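Povell Folding Camp Stove

We've cooked on a lot of stoves, and the Povell is the one we keep packing! Two burners, a wind guard that stays put, and a lid that locks with a single latch.
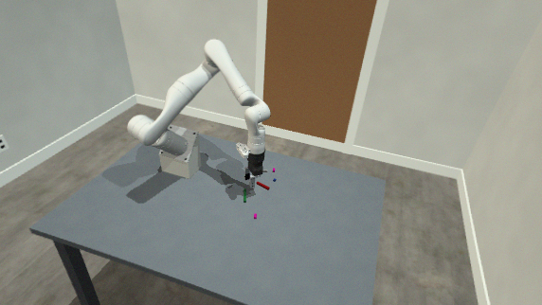
Each burner turns down to a true simmer – oatmeal, rice, even a custard if you're patient (Jolene Donnelly made one at Girnside in May and we're still talking about it). Legs fold flat, and the drip tray lifts out for washing.
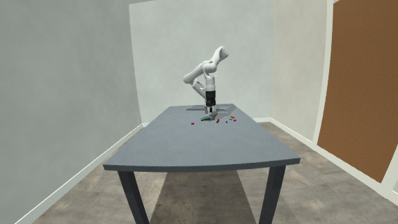 Runs up to 80 minutes on high per canister. Weight: 8 lb. Carry bag included, hose sold separately. Also fits the Mudgway griddle plate.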